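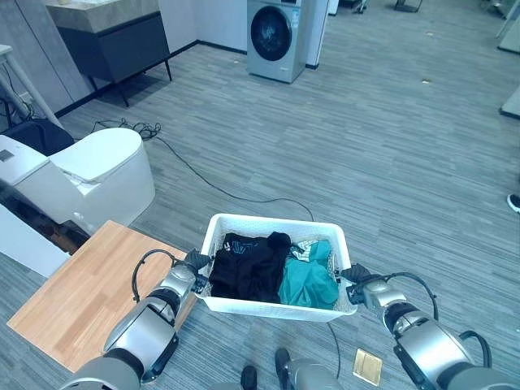 Basket in question, with the usual cargo

Thread: White lattice laundry baskets, do the rims hold up?

barkura_basement
I need opinions on rectangular plastic baskets, the kind with holes all over the sides. I've bought 2 of these in a row from Histach and both split at the rim, right where you grab it. Before I give them money a third time, is there a trick, or do I just accept that I rent baskets now? Typical load is T-shirts and towels. I am not hauling bricks.

slowspin
How full are you filling it? Yours has a black garment and something teal in it and a lot of air. If it cracks under that, the plastic is junk and you should send it back.

barkura_basement
That's a light day. Towel day goes up past the rim and I steer by memory.

Fetton_Fan
So you overload it. Mystery solved, close the thread.

lintwidow
I wouldn't close anything. Mine is the same lattice style, 4 years old, and it gets dragged up 19 stairs by one end. Still fine. I think some batches are just brittle. The old ones had a thicker lip.

slowspin
Carry it by both short ends and keep the heavy stuff in the middle. Dragging it by one end is barbaric, lintwidow.

lintwidow
The basket has not complained.

WakoWasher
Can we talk about a carpeted floor next to a toilet? I had that in a rental once. I have never walked so carefully in my life.

barkura_basement
We can not talk about that.

WakoWasher
There's also a brass outlet cover in the carpet. I want to know how you vacuum around that.

Fetton_Fan
You vacuum over it. It's flush. What do you do with yours, lift it out and polish it?

WakoWasher
I don't have one, which is why I'm asking.

slowspin
Back to baskets. Get the Wako one with the rolled rim. It costs more and it's an ugly beige, but I've had 3 of them in the house since the kids were small and none has split.

Fetton_Fan
Disagree. The rolled rim collects lint and you'll be digging it out with a toothpick. Canvas hamper, two handles, done.

lintwidow
Canvas smells by September. Ask me about gym socks.

Fetton_Fan
Wash the hamper.

lintwidow
In what, the other hamper?

barkura_basement
OK, I'm going to try the Wako and keep the current one for light days. If the beige is as bad as slowspin says, it can live behind a door.

slowspin
It's worse. Measure your shelf first, it's wider than it looks on the site.

WakoWasher
Still thinking about the carpet.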